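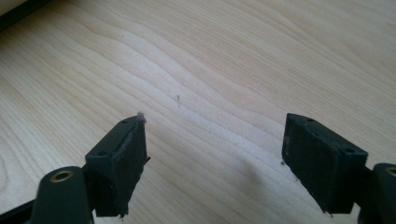 The table top, wavy grain through the middle

Forum > Furniture care > Tables and desks

Pale blond table top, oil it or leave it?

walluver_tom
Picked up this table secondhand for the back room and I can't decide what to do with the top. It's a light wood, the palest table I've owned, with wavy lines in the grain. The seller called it maple. No paperwork, no label underneath. I want to use it for sewing and for bills, so nothing hard on it. Do I oil it, wax it, or just wipe it down and move on?

gluepot
First question is whether it's veneer. If it is, and there's a factory finish on top, oil has nowhere to go. It will sit there and get sticky and you'll be wiping it off for a week.

Zainab Abubakar
Agree with gluepot. Put a drop of water somewhere out of the way and leave it a few minutes. If it beads up, the finish is sealed. If it darkens the wood, you have something that might take oil.

walluver_tom
Did the water test near one corner. It beaded. Wiped it off, no mark.

oldbench17
Then sand it and start over. Factory finishes look like plastic. I did a table like that with 400 grit and two coats of hardwax and it looks much better now.

gluepot
Please don't tell people to sand before they know what they have. Some veneer is thinner than a business card. 400 won't take off a factory finish in a hurry anyway, so he'll get bored and reach for something coarser, and then he's through it.

oldbench17
I've been doing this a long time and I've gone through veneer once. It can be done if you go slow. But fine, check the edge first. If the grain lines on top carry on down over the end, it's solid.

walluver_tom
Edge has a strip along it, so I can't tell from that. The grain is straight and close together in some places and then it bends and ripples. Under the light you lose it and the wood goes almost white. I'd like less glare if there's a way to get that without stripping it.
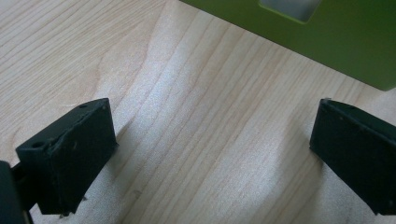

Sibel Karakaya
Glare is the finish, and you can knock it back with paste wax and a soft white pad, following the grain. Try it on a patch the size of your hand and look at it the next morning before you do the rest. Or move the lamp. I moved mine to the side and that fixed most of it.

oldbench17
Wax on a sealed top is a waste of money.

Sibel Karakaya
It isn't there to soak in. It cuts the shine a little and things slide on it better, which is nice for fabric. You do have to redo it.

gluepot
I'm with oldbench17 on this one, for once. Wax also makes it a pain if you ever do want to refinish. Damp cloth, dry cloth, done.

Zainab Abubakar
Whatever you do, skip the spray polish. My mother used it for years on a Balogh sideboard and the refinisher had a terrible time getting new varnish to stick.

walluver_tom
OK. No sanding, no oil. I'll move the lamp first and try wax on a small patch if that doesn't do it. Will post again Wednesday.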